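Home News Features Health Regions Archive

The long tail of a short outbreak

When the district of Bangate reopened its schools in February, the measles ward at Nisden had been empty for 6 days. The paperwork took longer. Under the regional rules an outbreak is closed only when two full incubation periods have passed without a new case, and until then every rash reported within the boundary has to be swabbed, logged and traced.

Yasaman Bagheri ran the tracing desk for the whole of that period. Her team worked from a former records office on the second floor of the district clinic, with four telephones and a shared spreadsheet. By the end it held 1590 names, each with a date of contact, a vaccination status and a column for the last call made.

"The spreadsheet was adequate until two people edited the same row," she says. "Then it was a source of error in its own right."

The first case was a boy of nine who had been to a wedding across the river. He was in class for two days before the rash appeared. Measles is infectious for four days before the rash as well as four days after it, and the particles can stay in the air of a closed room for up to two hours. By the time the laboratory confirmed the sample, his contacts included three classes, a bus route and the waiting room of the clinic itself.

Bangate's coverage for the first dose was high. For the second dose it was poor, and the gap was concentrated in the streets behind the Rostami works, where families move often and children's records do not always follow them. Homa Khosravi, the district's immunisation nurse, had flagged the area in two earlier returns. Extra clinic hours were approved, then postponed when the evening post could not be filled. 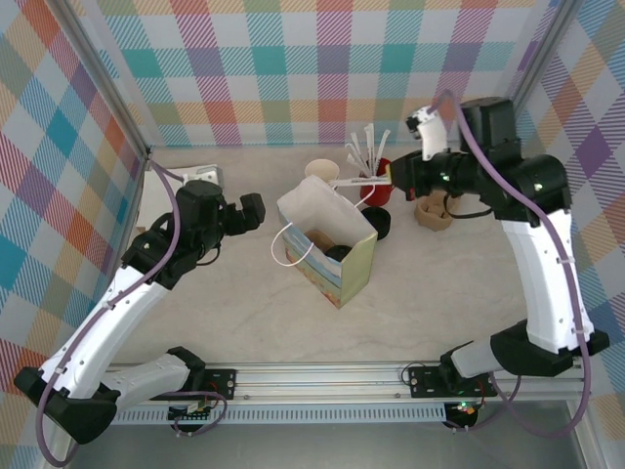 Outreach began on a Monday, from the hall of the primary school. Khosravi's team gave 275 doses in the first week, most of them to children whose parents could not produce a card and were treated as unvaccinated. Each family left with a fresh record card, a fever advice sheet and the date of the next session. The papers went out in open paper gift bags of the sort with a printed picture on the long side and a plain whitish inner wall, and the date was written on that inner wall in marker pen. Attendance at the second session was better than the district usually achieves with a posted letter.

Quarantine was harder to manage. Susceptible contacts were asked to stay at home for 21 days, and those in hourly work lost wages. The district had a hardship fund, but the form ran to 40 questions and required an employer's signature. Mahnaz Naseri, who handled the claims, cut it to a single page in the third week. Claims rose at once, and so did the number of contacts who answered the telephone.

The laboratory was the other limit. Samples went by road to Fivmont, and a swab taken after midday missed the van. Farhad Esfahani, who manages the bench there, moved the cut-off to four in the afternoon and added a late run. The change removed a day from most results. It also used up the overtime budget for the quarter, and the late run has now stopped.

The district's review is due before the summer. A draft recommends checking second-dose status at school entry, keeping the shorter claim form and replacing the spreadsheet with a case system that locks a record while it is in use. It makes no recommendation on evening clinics. Khosravi has asked for the omission to be explained in the final version, and the post remains vacant.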